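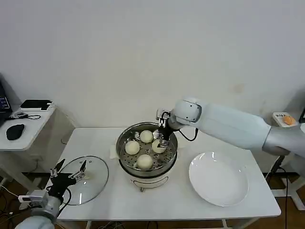 Nermin Yaman
Data collection lead, Dastora
Asked 6/5/19

Two-arm teleoperated task, buns from steamer to plate. The left arm handles the glass lid, the right arm picks the buns off the perforated tray and puts them on the white plate to the right. We have 386 episodes. The policy trained on them reaches the pot every time, then closes the fingers a little above the bun or pushes it across the tray. Replaying the recorded joint values open loop gives good picks, so I don't suspect the arms. The inside of the pot is polished and full of highlights in this view. Is that the likely cause, or is 386 too few?

Answer 1 (accepted)

Check the timestamps before blaming the steel. Closing early over the object is typical of image and joint streams that are out of step. We had 80 ms between the wrist camera and the gripper state on our Kneath rig and saw the same fault. Plot gripper width against the image in which contact first shows, for 23 episodes or so picked at random. If the offset is constant, shift the stream and retrain. If it drifts, those episodes have to go.

Next, look at bun placement. If every episode starts with four buns in a diamond, the policy can learn four fixed positions and ignore the pixels. Turn the pot on its base between episodes, and start some with one, two or three buns. Record a few where the operator misses and goes back for it, and keep them in.

Reflections come third. Vary the room lights during collection. Don't cover the metal unless it will be covered in use.

Answer 2

more data. we needed 654 for a similar job at Drasambridge

Answer 3

Agree with the first answer on timing. Also split lid and buns into separate segments with a label each. Ours were one long episode until February and the lid half swamped the loss. The Zoltitz exporter drops segment labels by default, there is a flag for it.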